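Search this board
Home Forums Manipulation Data & Methods Log in

Held-out rooms and the Turnthorpe split

turnthorpe_dc
We trained on 3,486 hand-held gripper demos and tested the policy in rooms it had never seen. Success on "put the object back on the shelf" was 82 percent in training rooms and dropped 11 points in the new ones. Delia Cabral ran the evals. The view below is from the gripper camera in one of the held-out rooms.

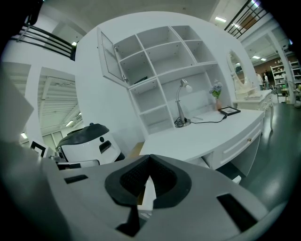
Reply 1 - kmod
How many new rooms? If it's two, I don't think 11 points tells you much.

Reply 2 - turnthorpe_dc
9 rooms, same number of trials in each. The worst ones had open cubbies of mixed sizes, like the white unit behind the desk there. It picks a cubby and then changes its mind halfway in.

Reply 3 - pell_grasp
I'd blame the mirror first. An oval mirror on a vanity gives you a washed-out patch with dark shapes in it, and our Cindach encoder hated those.

Reply 4 - kmod
Disagree. The mirror is off to the side and the shelf is white on white. Low contrast at the cubby edges would do it alone. Did you try it with the square marker taken out of view?

Reply 5 - turnthorpe_dc
Not yet - the marker was in the training rooms too, so I left it. Delia wants to cover the mirror and rerun on Thursday. I can do the marker after that.

Reply 6 - pell_grasp
Do them separately please. We changed two things at once on Trivmont and had to throw out the whole table.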